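3. Planning the equipment purchase
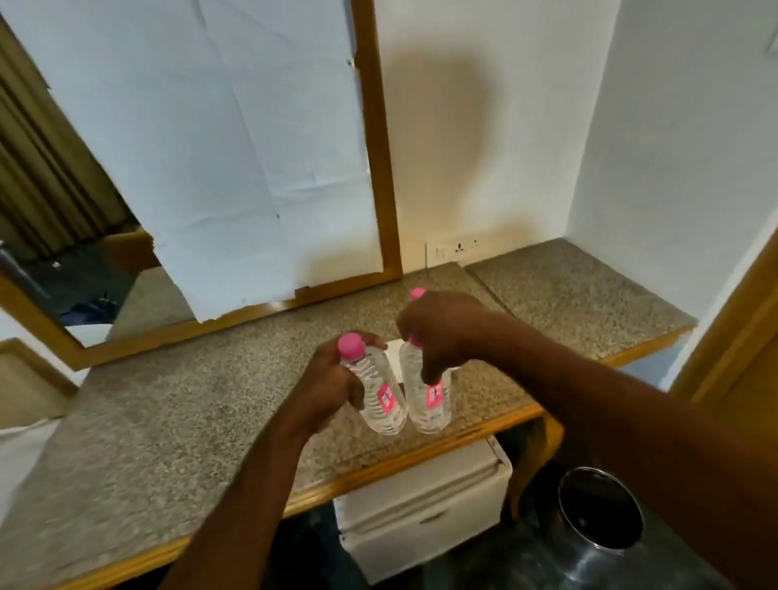

Figure 3. Bottle task at the counter, both hands in use.

The budget for a two-arm manipulation setup is usually written before the tasks are fixed, and in our project this order caused most of the difficulties. The first plan, prepared by Duarte Abreu, listed two arms, two grippers, a control computer and a table, and it left the choice of tasks for later. When we began to collect the tasks from the rooms of the Cunha guest house, we found that many of them were done on furniture which we could not move or replace. The counter in Figure 3 is of this type. It is a speckled granite surface with a light wooden trim along the front edge, and there is a small refrigerator in the space below, so a floor stand with a wide base cannot be pushed under it. The two bottles also stand side by side, and each hand takes its own bottle near the top. A gripper which is bought only from its payload value will not tell the buyer if its fingers can close around the neck of one bottle without touching the next one. We therefore changed the order of the work, and the task list was completed before any supplier was asked for a price.

3.1 From tasks to requirements

For each task we wrote down the reach, the free space for the base, the widest object to be held and whether one or two hands were necessary. The list had 204 entries at the end of June. Entries that asked for the same equipment were joined, and the remaining groups were discussed with the two people who would maintain the system. Sérgio Prata proposed to mark every requirement as "fixed" or "open to trade", and this simple mark was more useful in the later talks with suppliers than the numerical weights we had used before. The space for the base was marked as fixed in all rooms. Speed was marked as open to trade almost everywhere, as guests are not waiting while a room is prepared.

Clear plastic bottles were kept as a separate group. Their walls are thin and ribbed, and they are difficult for many depth cameras, so the group has an influence on both the gripper and the sensor budget. We did not want to solve this by painting or covering the objects. The guest house buys its water where it is cheapest, and a setup that depends on one prepared bottle would have to be adjusted again with each delivery.

3.2 Offers and hidden costs

Offers were requested from Closonetti and from Grarngate. The closing day for both was Wed 23 February, and both arrived in time. Closonetti offered a complete cell with fixed columns. Grarngate offered the arms and a narrow mobile base as separate positions. The prices of the arms were close to each other, and the difference between the offers came mostly from things that were not in our first plan at all: mounting plates, spare fingers, cables of the right length, transport, and the training of staff. Spare fingers alone were 2167 euros over the planned period – more than we had reserved for all wearing parts together.

We also underestimated the cost of changing from one room to another. If the base must be measured and leveled again after each move, the hours of the technician become a part of the equipment price, even if they are paid from another budget line. In our calculation we used 15 moves per month and some 200 working days per year. With these values the mobile base is the cheaper option after the second year, although its purchase price is higher. With fewer moves the result changes in favor of the fixed columns, and we advise readers to repeat the calculation with their own values.

3.3 Order of purchase

We divided the purchase into two stages. In the first stage one arm, one base and two types of gripper are bought and tried on the tasks that need only one hand. The second arm is ordered when the finger type has been selected. This costs a second delivery, and the discount for a pair is lost. On the other side, it avoids paying for two sets of fingers that may not fit the bottle group, and it gives the technicians time to learn the system before the two-handed tasks begin.

The planning software Cadonska was used to keep the requirements, the offers and the delivery dates in one place. It did not support the mark "open to trade", so we kept this mark in the comment field, where it was sometimes lost during export. A plain spreadsheet would have been sufficient for a project of our size. The reserve for unplanned costs was kept outside the tool, under the control of the project leader, and it was reviewed after each delivery.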